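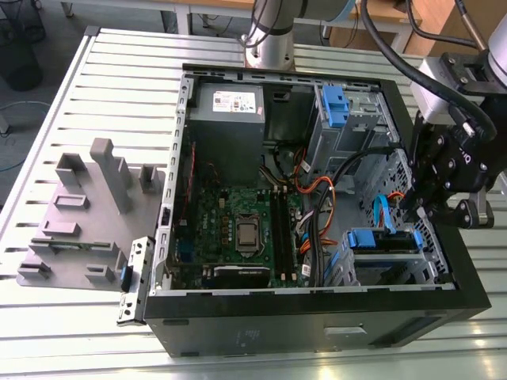

A reader's comment on the last edition of this guide said that section 4 went straight to the network settings and left out how to pick the disk, and asked for that step to be put back. It is restored below as 4.2. The numbering of the later steps has changed to match.

4. Setting up Druvia Backup on a retired desktop computer

This section applies to Druvia Backup installed on a desktop that will be used only as a backup host. For laptops and rented servers, see section 5.

4.1 Before you begin

You need:
A USB stick with the Druvia installer
A wired network connection
A keyboard and monitor for the first start
The license key from your Flinska account page

CAUTION: The installer erases the disk it is installed on. Copy any files you want to keep to another device first.

CAUTION: If the case must be opened, shut down the computer, unplug the power cord, and hold the power button for a few seconds. Do not open the power supply.

4.2 Choosing the disk

1. Start the computer from the USB stick.
2. At the Druvia menu, select Install, then Show Disks.
3. Find the disk by its size and serial number. Disks smaller than 200 GB are shown in gray and cannot be selected.
4. Select the disk and press Enter.
5. Type ERASE in capital letters and press Enter again.

Note: The USB stick is listed along with the internal disks. It is marked R (removable).

If no disks are shown, open the computer's firmware settings and check that the storage controller is set to AHCI. Save the change and return to step 1.

4.3 Network settings

1. Connect the cable before the installer reaches the Network page. A cable connected later is not detected until you press F5.
2. Accept the automatic address, or select Manual and enter an address reserved on your router.
3. Enter a host name of up to 21 characters. Letters, digits, and hyphens are allowed. The name cannot begin with a hyphen.
4. Select Test. The status line changes to Ready.
5. Select Finish and remove the USB stick when prompted.

Wireless adapters are not supported on the host. Client computers may use wireless.

4.4 Adding the first client

1. Install Clilta, the client program, on the computer to be backed up.
2. Open Clilta and select Add Host.
3. Enter the host name from 4.3.
4. Compare the code shown in Clilta with the code on the host's monitor. If they differ, select Cancel and repeat step 2.
5. Choose the folders to back up, then select Start.

The first backup copies every file and may run overnight. Later backups copy changed files only. Paths longer than 700 characters are skipped and written to the log.

Note: Clients set up with Mertens Sync must have that program removed before Clilta is installed. Both use the same service port.

4.5 Error 77

Error 77 means that the host and client clocks do not agree. Set both to automatic time and restart Clilta. If the host clock resets each time the power cord is unplugged, replace the coin cell on the motherboard with one of the same type.

Revised Sep 10, 2023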